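Setting the Table: Placing Mugs on Coasters in a Shared Study Lounge
Student project report, Household Studies, Loltow College
Submitted by Chepkoech Makokha

1. Purpose

The project examined how a small set of drinkware may be stored and laid out on a single table. The lounge in Biwott Hall was refurnished in August, and its residents had asked for a serving arrangement that protects the tabletop. Two states of the table were considered: mugs gathered on a tray, and mugs set out singly on coasters.

2. Materials

The set consists of five mugs in different colors, a beige rubber tray with a raised rim, and coasters of several kinds, among them woven rattan and crochet. The coasters were deliberately left unmatched, as most households own a mixture. The table has a white marble-patterned top.
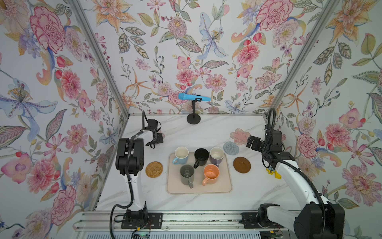
Why was a tray included at all, if every mug was to have its own coaster?
The tray serves for storage and carrying. Coasters are used only once people are seated.

3. Procedure

Each layout began with the mugs upright on the tray. The coasters were placed first and the mugs moved second. Lifting by the handle was preferred – a mug held by the rim is harder to set down in the middle of a small coaster. The written instructions were adapted from the Fulska housekeeping handout used in the first-year course.

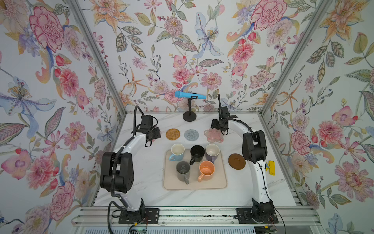 Spacing was decided by eye. A ruler was tried in the first session and set aside, as it slowed the work and made little difference to the result. Coasters with an irregular outline, such as the flower-shaped ones, needed more care in placing than the round ones.

4. Results

The layout adopted was a single row toward the back of the table, one mug to a coaster. It leaves the front of the table free for books and plates. Handles were not turned to a common side, and the report recommends that this be added to the instructions.
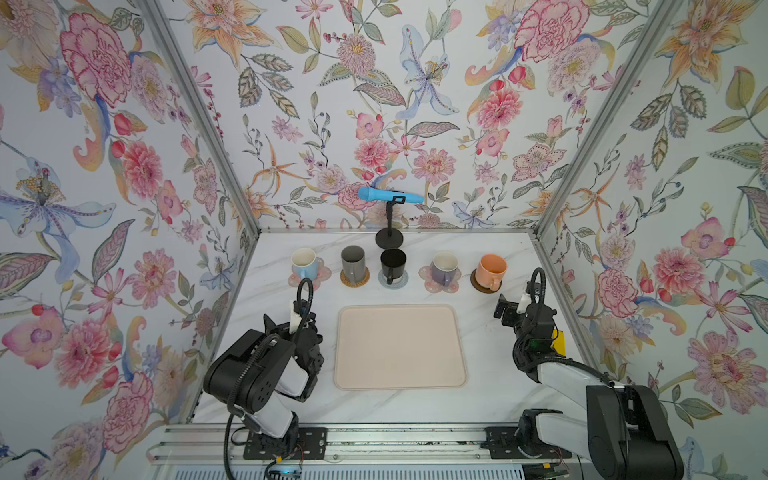 Page last changed: 6 Nov 2023

5. Discussion

The row is easy to read, and a missing mug is noticed quickly. Its weakness is reach: a person seated at the front must stretch across the table. Color also proved useful, and residents soon referred to "the orange one" or "the gray one" when asking for a mug to be passed.

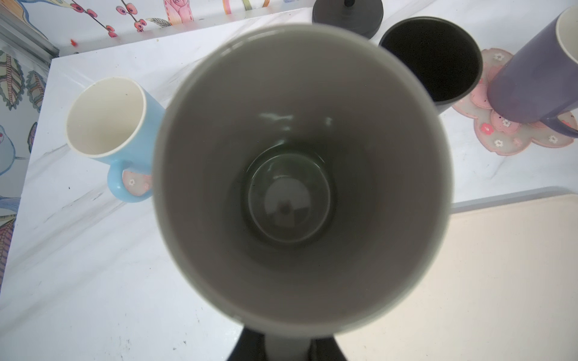
Soler wrote in response to the draft that a row suits a sideboard better than a table where people sit, and asked that a half circle be tried before the instructions are printed. The suggestion has been accepted for the second part of the project, together with a trial of coasters of one size.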